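Seventeen years of listening to swifts

Obadia Were keeps his window open all through May, even when it rains. He lives on the top floor of a terrace in Karville, and from his kitchen table he can hear the first swifts come screaming over the roofs at half past four in the morning. "I'm usually awake anyway," he says, pouring tea. "And if I'm not, they see to it!"

He has been following the town's swifts for 17 years now, and talking to him for an afternoon is a treat. He jumps up to fetch a notebook, forgets which one, comes back with three and then reads aloud from the wrong page with great pleasure.

It began with scaffolding. The old chapel on Thorlacius Street was having its eaves repaired, and Were, who drove a delivery van in those days, noticed birds flying again and again at a sheet of netting. "They wanted their holes back. A swift comes to the same hole every year, all the way from Africa, and there was a net over it. I parked the van and went and found the foreman."

The foreman was Gunther Albers, who knew nothing about birds and said so. By the end of the week he had cut the netting back himself, and by the following spring the two men were building nest boxes in his garage.

"He's much better with a saw than I am," says Were. "My first box looked like something you'd keep onions in. His first one had a pair in it within two summers."
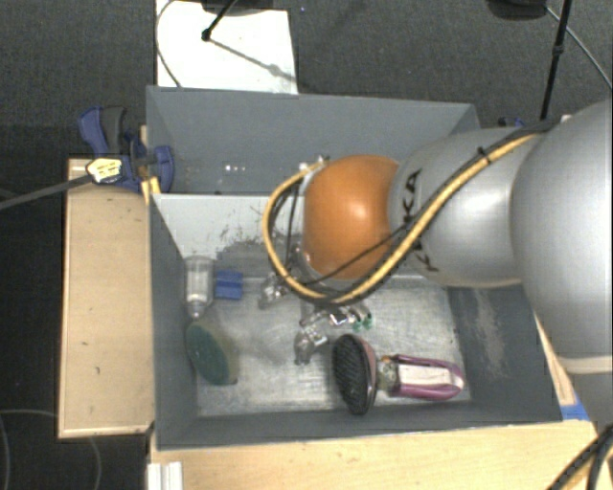
The boxes have changed a good deal since then. The early ones had round entrances, and the sparrows were delighted. Now the opening is a low slot near the floor of the box, and inside there is a shallow dish to stop the eggs rolling about. Were puts in a few feathers as well. He gets them from a neighbour's hens and is very particular about which ones.

There are 606 boxes up in Karville at the moment, on the school, the library, both surgeries and a great many ordinary houses. I ask how many are lived in and he laughs. "Fewer than I'd like. They take their time. You can wait five years and then one evening a bird just goes in, as if it had always meant to, and you're standing in the road shouting."

Playing recorded calls helps, he thinks, if it is done early in the morning and stopped well before the neighbours lose patience. He has had one complaint, from a man who now has four boxes.

What he loves best is late July, when the parties of young birds race round the chapel at rooftop height. On a warm evening there may be up to 500 over the town, counting the ones that drift in from the river. "Go out at nine," he tells me at the door. "Stand by the chapel wall and look straight up. Wear a hat, mind."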